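Capítulo 4
Menaje de mesa: clasificación, apilado y almacenamiento

Contenidos
4.1 Formas básicas del menaje
4.2 Perfil, borde y base
4.3 Criterios de apilado
4.4 Disposición previa sobre la mesa de trabajo

Al terminar el capítulo, el alumno deberá clasificar un lote de cuencos y vasos según su perfil, formar pilas estables y asignar a cada pila un lugar en la estantería.

Introducción

El menaje de uso diario ocupa una parte considerable del volumen útil de un office. En el comedor de Cárdenas, que sirve de caso práctico en esta unidad, el inventario de febrero registró alrededor de 3,000 piezas entre platos, cuencos y vasos. Una proporción elevada procedía de lotes distintos, con diámetros y perfiles no coincidentes, lo que impedía formar pilas homogéneas y obligaba a guardar piezas sueltas.

Se entiende por perfil la línea que describe la pared de la pieza desde la base hasta el borde. Se distinguen el perfil abierto, en el que la pared se separa progresivamente del eje; el perfil recto, con pared casi vertical; y el perfil curvo, propio de los cuencos redondeados. Los de perfil abierto encajan entre sí con poca pérdida de altura. Los de perfil recto apenas encajan y la pila crece casi tanto como la suma de las piezas.

La base condiciona también el resultado. Un pie pequeño facilita el agarre, pero concentra el apoyo en una superficie reducida y exige un fondo interior plano en la pieza inferior.

En los vasos troncocónicos, más anchos en la boca que en la base, el encaje es profundo. El tramo que sobresale de cada unidad se denomina paso de apilado y se mide con la pila en reposo, sin presionar. 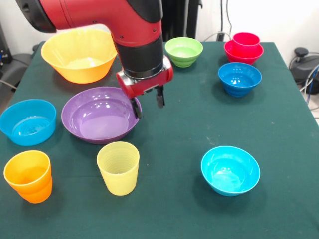
La clasificación se realiza siempre sobre una superficie despejada en su parte central y cubierta con un paño que amortigüe el contacto. Se separan primero los vasos de los cuencos. Después se ordenan los cuencos por diámetro de boca y, a igual diámetro, por perfil. El color no es criterio de apilado, aunque puede emplearse como código de servicio.

Las piezas únicas, sin otra compatible en el lote, se reservan para el nivel superior de la estantería o se colocan como remate de una pila de mayor diámetro. En ningún caso se intercalan.

Términos clave: perfil, pie, paso de apilado, remate, pieza única.

4.1 Formas básicas del menaje

Se llama cuenco a todo recipiente abierto, sin asa, cuya boca es más ancha que su altura.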